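Subject: Re: [lenside-space] balloon flight 9 -- where we stand on the seed payload
Date: 15 February 2019

Sorry for the slow answer, been buried in grading. Going to reply in pieces, the original is quoted below where it matters.

> Can somebody sum up where the seed payload is? The last thing in the
> archive is from December and it says the box is "nearly ready". Our
> class at Kenau has been told we are getting seeds back to plant and
> the kids keep asking when.

Nearly ready was optimistic. The box itself is fine. Foam, lid, straps, all good, it went through the drop test off the gym roof and came out with one dented corner. What is not fine is the logger. It runs great at room temperature and quits in the freezer. Comes back when it warms up, so we get the start and the end of the run and a big hole in the middle, right where everybody wants the data.

I think it's the battery holder. Cherkaoui thinks it's the regulator. They have the spare board and are going to put it in their cold chest with a bench supply in place of the batteries. If it stays up, it's the batteries and I was right and will be insufferable. If it quits, new regulator, and that's another order and another wait.

Either way I don't want to fly seeds without temperature numbers. Last flight we did that and all we could tell the kids was "it was cold up there". They knew that.

> How many seeds per school? We were first told 100 and then somebody
> said 600.

Both are right sort of. 600 is the total going up. Each school gets 100 of those back. Then a matching 100 that stayed on the ground, same lot, same kind of packet, kept in a cooler in the Ellance office for the same hours. Please please do not mix them. Last time one of the classrooms poured both packets in one tray and had a lovely crop of radishes and no experiment.

Marking: flown packets get a red dot on both sides. Ground packets get nothing. Don't write on the packets with anything wet, it bleeds through.

> Is it tomatoes again?

No. Radish. Tomatoes took forever to come up and by then the term was over in half the schools. Radishes you see something inside a week. We talked about basil but it's fussy about light, and some of these classrooms have one window facing a brick wall.

> Do we need permission slips for launch day?

Yes if you're bringing students to the field. No if you're watching the tracker from your classroom. Each school uses its own form, we don't have one for the whole group and I'm not going to write one.

OK the bigger question, which came up on the phone call and didn't get into the notes. How high are we going. The plan says balloon bursts at around 63 thousand feet with the fill we're using. People on the call were unhappy with that and wanted to go higher. I get it. You want the black sky picture. But higher means a bigger balloon, or less weight, or both, and the box is what it is. We could drop the second camera. I would rather not, the first one fogged on the last flight and the second one is the only reason we had anything to show at the open house.

My vote is leave it alone. It's not space and we should quit calling it space on the flyers btw. A parent wrote in about that and they had a point. "Edge of space" is stretching it too. I'd go with "high altitude" and let the kids ask what that means, then you've got your lesson. Air pressure, why the balloon gets bigger going up, why the seeds are in a vented box and not a sealed one. That last one is a good question for the older classes, let them argue before you tell them.
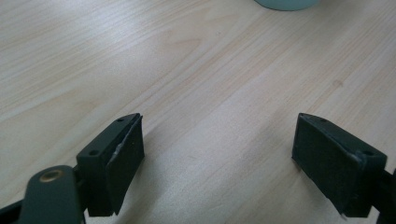 Also on height -- the radio gets worse as the thing drifts off, and it'll drift farther the longer it's up. We lost it for a good stretch behind the ridge on flight 8. Lenside has offered the roof for a second receiver. I'd take them up on it, just needs somebody with a ladder and a long enough cable. Not me, I'll be at the field with the fill hose.

Things I still need from people:

-- Kenau, your headcount for the field. A guess is fine.
-- Ellance, can the cooler go somewhere it wont get opened for lunches. It got opened for lunches.
-- Cherkaoui, board results whenever you have them, even just "worked" or "didn't".
-- Anybody with a truck that can carry the helium bottle upright. The one we used before got sold.

Launch date: I'm not giving one until the logger works. I know that's annoying when you've got buses to book. Last time I gave a date and then we had wind, and then we had wind again, and the buses had been paid for. So logger first, then I'll send out two dates, a real one and a backup, and you book for whichever the forecast likes.

> One of my students asked if the seeds will be radioactive.

Ha. No. They get a bit more cosmic ray dose than on the ground but it's a few hours, less than people worry about, and nothing in the seed becomes radioactive from it. Still, school rule is nobody eats the radishes, same as everything else grown in the science room. Good question though, tell them so. Might be worth having that class write up a guess before launch of what they expect to be different, if anything. Germination, height, leaf color, whatever they pick. Write it down BEFORE, seal it in an envelope. My own guess is no difference we can measure, and I've told my bunch that a boring answer still goes in the report.

The tracker page is the same adress as before, login didn't change. If it shows the balloon sitting in the ocean that's just the default when there's no fix. Don't call me.

Gotta run, bell in two minutes. Reply to the list please and not just to me, I lose things.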